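Folding and Storing Jeans: Tips That Save Drawer Space

By Felicidad Mangubat

Filed under Laundry and Closets

Jeans take up more room than anything else in most dressers. The fabric is thick, the seams are thicker, and a pair that is folded badly will unfold itself the next time you reach past it. I fold for a family of five and have tried most of the methods going. These are the ones I still use.

Before you fold

Empty the pockets first, including the small coin pocket. Close the zipper and fasten the top button. An open waistband spreads out and makes the whole stack lean.

Jeans must be completely dry. Check the waistband, the pocket bags and the crotch seam with the back of your hand. Those spots stay damp long after the legs feel ready, and a damp pair shut in a drawer will smell musty by the next morning. If you dry on a line, hang them by the waistband with the pocket bags pulled out.

Right side out for storage, inside out for the wash. Washing inside out keeps the color on the outside from rubbing off along the seams. It also means you have to turn them back before folding, so do that while they are still warm from the dryer and easy to handle.

Shake each pair hard, once or twice, holding the waistband. Then smooth the legs with your palm from the top down. Most of the small wrinkles go at this point and you will not need an iron.

Where to work

You need a flat surface longer than one leg. A bed is fine, but a firm one. On a soft mattress the creases wander. I use the kitchen table with an old cotton sheet over it. Ironing boards are too narrow for adult sizes, and the leg you are not looking at slides off.

Move the rest of the laundry to one side before you start. Towels and pillowcases can wait. They fold faster and can sit on top of the pile at the end.

The basic fold, for shelves

1. Lay the jeans flat with the front facing up and the legs straight.
2. Bring one leg over the other so the back pockets end up on the outside.
3. Line up the outer seams first, then the hems. If the two do not agree, go with the seams.
4. Tuck the pointed part of the crotch seam inward so the long edge is straight.
5. Fold the hems up to just below the waistband.
6. Fold in half again.

Stack with the folded edge facing out. Turn every second pair around so the waistbands do not all pile up on the same side. I keep up to 113 centimeters of shelf width for the whole family's jeans, and the stacks stay low enough to pull from the middle.

The file fold, for drawers

Follow steps 1 through 4 above. Fold the hems up toward the waistband but stop 2 inches short. Then fold in thirds, starting from the end with the fold in it. You should have a block that stands on its edge.

Stand the blocks in a row, front to back. If the row is not full, use a box or a bookend to hold it up. Shallow drawers may need the last fold in quarters. Measure the inside height of the drawer before you do the whole basket.

I tried the Bundex drawer dividers and the Torkura ones. The Bundex set is stiffer and does not bow under denim. The Torkura set is better for T-shirts and underwear. A shoebox with the lid off does nearly as well as either one.

Handling the hems

The hem is where most folds go wrong. It is the thickest part of the leg, with several layers stitched together, and it likes to roll up on itself after a wash. A rolled hem pressed in a drawer for a month will keep that roll.

Take the hem by the stitched edge and pull it gently away from the knee. Hold the knee down with your other hand. If the roll does not come out, dampen it with a little water, pull it flat and let it dry before folding. A warm iron on the inside of the hem also works.

Pick the legs up one at a time. Lifting both together twists them at the knee, and you will have to lay the pair out again. Raise one leg by its cuff, swing it over and set it down on the other, then adjust.

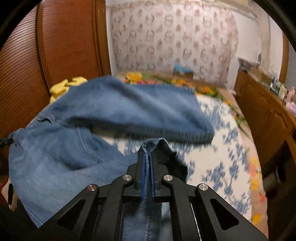 Frayed hems and loose threads

Trim loose threads with small scissors, close to the fabric. Do not pull them. Pulling one can open the chain stitch along the whole hem.

If the edge itself is fraying, run a line of straight stitching just above the frayed part using jeans thread and a heavy needle. Go slowly over the side seams and turn the machine by hand there if it balks. For a quick fix I have used Clolar fabric glue on the inside. It held for 2 washes and then needed doing again.

Rolling, for travel

Fold the pair in half lengthwise as in the basic fold. Start at the waistband and roll toward the hems, keeping the roll tight with both hands. Starting at the waist puts the bulk in the center. Put the rolls along the bottom of the suitcase near the wheels.

Wear the heaviest pair on the trip.

Hanging

Hang jeans if you have the rod space and not the drawer space. Fold lengthwise and drape over a thick bar so there is no sharp line at the knee. Clip hangers leave marks. If you have to use them, put a scrap of felt under each clip. The Onyeka hangers with the padded bar are good but take up a lot of rod.

Stretch denim should be folded. The weight pulls on the knees when it hangs for long.

Seasonal storage

I put the heavy pairs away in June. Wash them first, even if they look clean, and leave belts out of the loops. Use a cloth bag or a box with a few holes. Dark new denim should not touch anything pale, so wrap it in an old pillowcase or keep it in its own box.

Refold along different lines when you take them out, and give the old crease a quick press while the iron is on for something else.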